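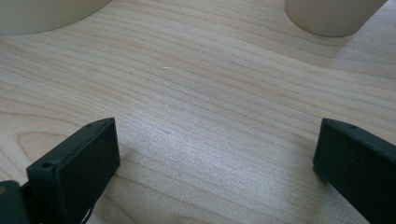
How often should I empty the drain tray?
After every snack or tea session is best, and a quick rinse in warm water keeps the little holes clear.

Werine Tabletop Scrap Container, cream

We're so fond of this one! It sits right on the table with its drain tray dropped inside, so shells and bits of peel stay up top and any drips go down below.
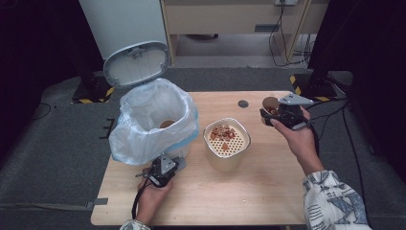 When you're done, lift the tray, tip it into the trash and set it back (Bożena Sadowski in our shop does hers at 4 in the afternoon, with her second pot). The tray comes in cream only for now, and spare trays will be back in December.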